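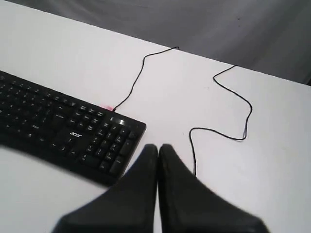

Keyboards come back with the wrong lead more often than with none at all, according to Nesrin Kırmızıgül, and it is the leads that eat up the afternoon. Keys can be wiped in a couple of minutes. A missing cable means a form, a phone call, sometimes a trip to Skevow and back.

So — a change at the Araya lending room. From November 2022 every wired keyboard and mouse goes out and comes back across one desk, cable checked along its full length before it is signed for. No more drop box by the stairs. The box has gone already, in fact, and please don't leave things on the floor where it was.

The room has 1,067 items on its list, everything from desk lamps to full sets for home study. Wired keyboards are the most borrowed. Acer ones, mostly, black, full size with the number pad, the sort people ask for when they have invoices or marks to type up and only a laptop to do it on. Loan period stays at 18 days. Renewals by phone or at the desk, same as before.

What is new is the check. Keyboard laid flat on the white table, lead run out to the plug end, looked over for kinks and splits, then plugged in. Lights on? Number pad working? Signed. Borrowers can wait while it's done or leave it and get a text later. Coloured tape or a sticker on the cable is fine, staff say, and quite handy for telling one from another, but nothing sticky on the keys themselves.

Killian Brunet, on the desk most mornings, is asking people not to wind leads tight round the keyboard. Loose loops, a bit of string if you must. "They come in like a parcel," he said. "You undo it and it springs all over the table and the bit by the plug has gone." He has a drawer of dead ones if anybody wants to see what he means.

Charges: none for ordinary wear. A lost keyboard is £18, a lost mouse £5. There was talk in April of a deposit but that has been dropped, after complaints from the Musell evening class, who borrow in bulk and would of had to find the money up front. Lanying Deng, who teaches the class, said she was glad of it and that her lot would be bringing 40 keyboards back for checking over the next few weeks, a boxful at a time.

Not everybody is keen. Yuzhen Zheng, a regular borrower, wanted to know why the desk shuts at five when most people are still at work, and whether the drop box could be kept for mice at least. The answer on mice is no for now. Opening hours are being looked at — a later finish one evening a week is the likely option, nothing fixed.

Spare leads, adaptors and odd mice in working order are welcome as donations. Hand them in at the desk, untangled if possible. Anything broken goes to Patis for recyling, who collect at the end of the month.

Queries to Xuelian Song at the lending room, ground floor, side entrance. The front door is still being painted.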